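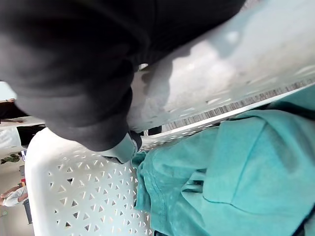
Tredallow is my little plain-text list of household chores and how long they take me, and I've been adding to it for way too long to stop now! Each row is one chore, done once, by me, with a start time and an end time. Anything that starts out in a white plastic laundry basket goes under `laundry`, even if it's towels for the dog. There are 72 rows so far, in one CSV, and the columns are `chore`, `room`, `start`, `end` and `grumbles` (free text, sorry).

Category: Home & Lists
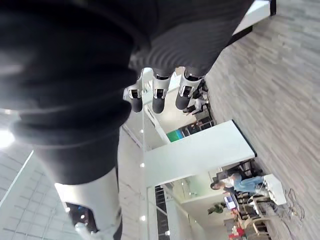

Times are in minutes and I round up, always. Léonie Pons asked me to split sweeping by floor type, so rows with `floor=gray_plank` mean pale gray wood-look planks like these, and `floor=tile` is the bathroom. Rugs get their own 19 rows (I have opinions about rugs).

Known problems: two rows have no end time, and I spelled "vacuum" three different ways before Homa Tabrizi fixed it for me. Last cleaned up 2020-10-23. Use it for whatever you like, and send me your own chores if you keep a list, I'd love to compare!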